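Zelleo open day, kitchen robot demo
Home Automation > Events and Visits

marblehead_rd
Went to the Zelleo open day in July. Most of the building was conveyor stuff, but the back room had the kitchen counter demo running and I stayed there until they closed at 4. Photos are in no special order.

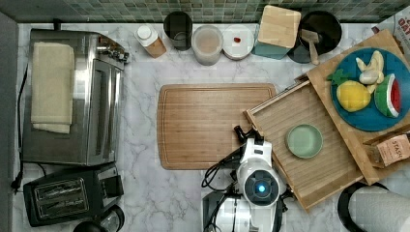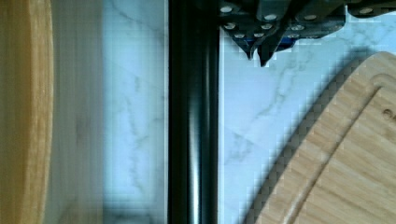 Gripper tips over the marble, with the edge of a cutting board at lower right. 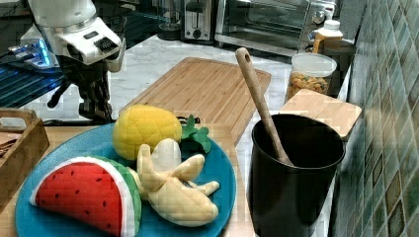
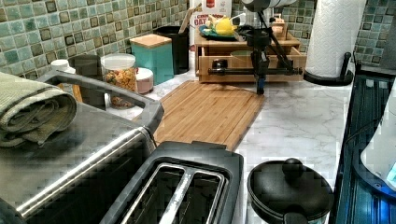 tpatch
I was there in the morning. Nice setup but slow. I'd like to see it in a kitchen where things get moved every day. Ondelar had a counter demo last year and it fell apart once people rearranged the cups.

marblehead_rd
Slow, yes. They said speed is capped on open days. I asked if it could handle a rearranged counter and was told the Yoon software doesn't use fixed positions. I didn't get to test that myself.

gus_in_dayton
Did they give a price?

marblehead_rd
Not for the arm. The handout lists the gripper kit at 595 and the older one at 399. Software is separate.

gus_in_dayton
595 for a gripper is a lot for home use. The Soltia one is 360 and it has replaceable tips.

tpatch
The Soltia is fine for boxes. I had one for a year and it dropped anything round. I wouldn't compare them.

gus_in_dayton
Mine picks up oranges all day. Did you ever change the pads?

tpatch
Twice. Same result.

lowgear
Disagree with tpatch about slow. For a counter I'd take slow. I have kids and I don't want an arm moving fast next to a toaster.

tpatch
Fair, but at that pace I'd have the counter cleared by hand before it got to the second item.

lowgear
Is there another open day planned? I couldn't make this one.

marblehead_rd
They said fall, no date yet. Sign up on their mailing list. The guy at the desk said they had some 500 people through, so go early. Parking is behind the building, and the front lot is staff only.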